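Stop telling people to buy more shelves

By Ha-neul Byun

Every June the same advice comes round. Declutter. Buy a unit, buy boxes, label the boxes. I've had enough of it.

My aunt, Sun-ja Shin, lived in the same flat in Barroso for 55 years and owned one cupboard. She knew where everything was. I own 5 storage units and can't find my passport.
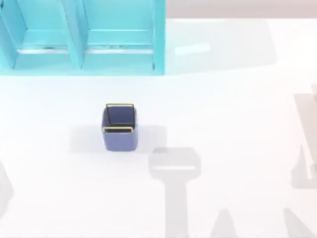
A turquoise unit with two open compartments, on a white tabletop.

Storage is sold as a cure for having too much. It's not a cure, it's a bigger cupboard. You fill it by Christmas. Then the shop has another one in a nicer colour, and off you go agian. Same goes for the rented lockers out at Kurnus. People paying every month to keep a sofa they don't like.

And the guilt! Empty space used to be just space. Now it's a job you haven't done. 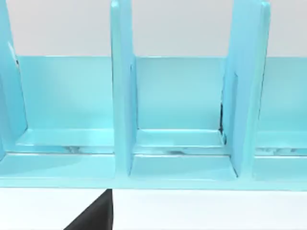 Pale turquoise rack, close up, with its upright dividers.

What I'd like instead: fewer things made, things that can be mended, a libary of drills and ladders on each street. Vundow has one. Small, a bit scruffy, open Saturdays. Borrowed a sander there in spring and took it back. Lovely feeling.

Sign up for our newsletter. You can unsubscribe at any time.

Comments (3)

Mingxuan Zeng
Some of us have three kids and no loft. Shelves are fine.

Hwa-young Yoo
Found your passport yet?

Da-eun Byun
It's in mum's kitchen drawer, you left it there.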